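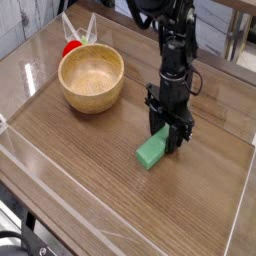
**What did the October money pay for?**

It paid for the block sets, the tabletops they are used on, and the clear edging that keeps pieces from rolling or sliding onto the floor.

## Progress report to the Feltard fund

Itismont play and learning room, October

### Blocks

The order with Romaniuk was for 900 blocks in mixed sizes. All of them have been delivered. We sorted them by size and color over two afternoons and packed them into sets. The pale green rectangular ones came out well, with a matte finish that is easy to grip. The first batch of yellow had rough ends and we sent 90 pieces back. Replacements arrived on a Wednesday and are now in the sets.

Sanding was not in the original plan. A few of the longer blocks still need it and we are doing that ourselves, so there is no added cost.

### Tables

Three tables were budgeted and three are in place. The tops are brown wood grain with clear acrylic walls at the edges. Drivent fitted the walls. One panel was cut short and had to be redone, which set us back a week.

The overhead lights throw a glare on the tabletops. It bothers people sitting on the window side more than the others. We have tried turning off one row of lights in the morning and will keep doing that until we find something better. A mat would fix it but would also make the blocks harder to stand up straight.

### Spending

The tables came in on budget. The blocks went over by $200 because of a delivery charge we had not been quoted. We covered it from the storage line, so the second shelf unit has been put off. Receipts are attached to the paper copy.

### Still to do

- Finish sanding the long blocks
- Label the set boxes on the short side, so they can be read on the shelf
- Get a new price for the shelf unit
- Ask Drivent about spare acrylic, in case a wall cracks

We are not asking for more money in this period. If the shelf price comes back higher than the first one, we will write to you before ordering.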